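Flarnamus recipe text set, README

Last touched Saturday, April 25, 2026. Maintainer: Andor Kelemen. Corrections to Intan Santoso, she has the master sheet.

What it is
636 short recipes for hot drinks, plain text, one per file. Tea, coffee, cocoa, malt drinks, a few broths. Collected from home cooks, typed up by hand, lightly cleaned. English only for now. Meant for people working on recipe search, unit conversion, ingredient matching, that kind of thing.

Layout
recipes/ has the texts
meta/ has one table, tab separated
old/ is the Pramano batch before cleanup, keep it, some ids point there

Fields in the table
id, title, source batch, serves, heat (stove, kettle, none), vessel, notes. Notes is free text and messy. Don't parse it.

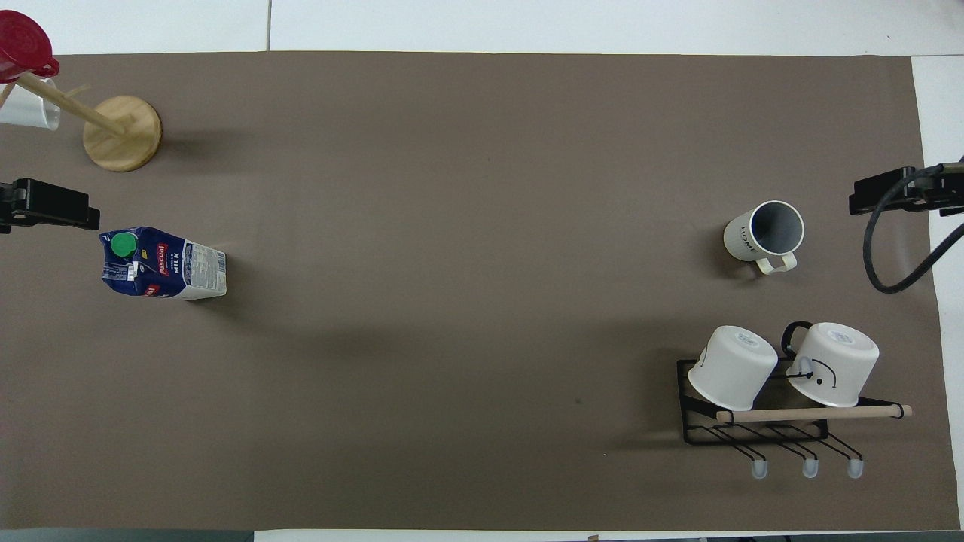 The vessel field gets the most questions. Values are cup, glass, bowl, pot, other. We started with mug and cup as seperate values and gave up, contributors use both words for the same thing, often in the same recipe. So anything you would hang on a mug tree, like the white cup on the wooden one at the left, goes in as cup. Tall glass with a handle is still glass. Bowl only if the recipe says bowl. Thermos is other.

Units
Left as written in recipes/. Spoonfuls, pinches, "a good glug". Converted amounts only exist for the Mahasneh batch, column amount_ml, blank everywhere else. Blank means not converted. Does not mean zero!! Had a bug report on this already.

Batches
Pramano: oldest, mostly tea. Spelling fixed, wording left alone.
Mahasneh: best quality, has serves filled in for every row.
Drultlow: added in November, more than 70 recipes, lots of cocoa. Serves often missing. Titles are sometimes just "the usual" or "winter one", we kept them.

Known problems
- 2 recipes share a title and almost all their text. Different ids. Not merged, the milk is different.
- heat is wrong for some cold brews, says kettle, should be none. Fix pending.
- Steep times in Drultlow are a mix of minutes and words ("till dark"). Leave as text.
- Line endings not consistant in old/. Run your own cleanup.
- No allergen info. Do not use this set to tell anybody what is safe to drink.

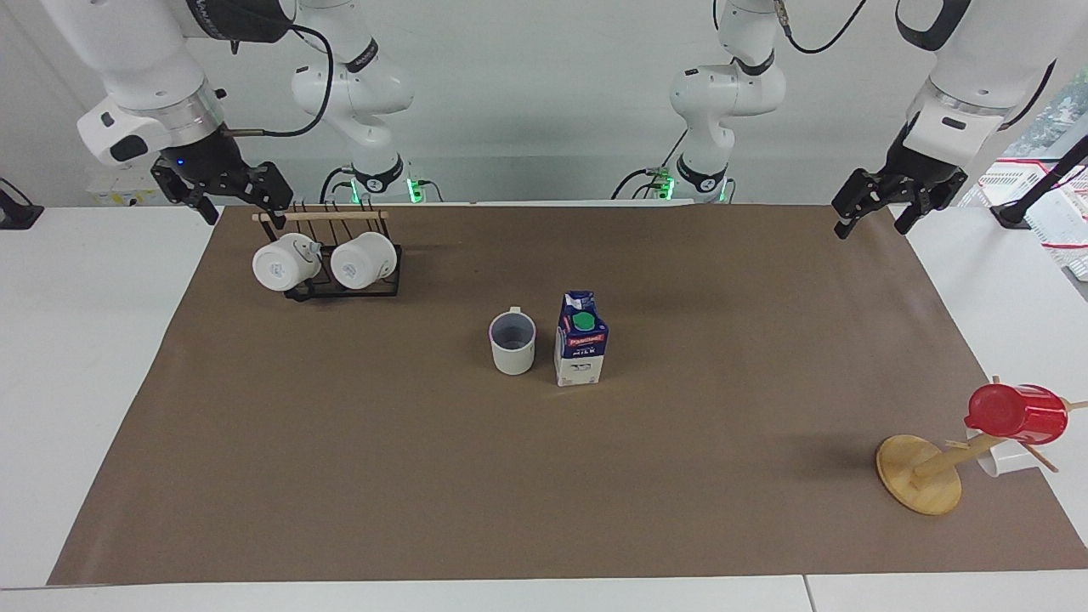
Table with brown paper mat, front view.

Splits
None shipped. If you make one, split by contributor, not by recipe. Same person writes the same cocoa over and over with small changes and your test scores will look great for no reason. Contributor number is the first part of the id, before the dash.

Changes
v2: Drultlow batch in, vessel values merged, serves is now a number or blank (was text)
v1: first release, Pramano and Mahasneh only

Use
Free for research and teaching. Say where you got it. Contributors agreed to the text being shared, names were removed before typing. If you spot a name we missed, write to Intan first and don't repost the file.

Todo
steep time as its own column, fix heat, maybe a second language if Andor finds the time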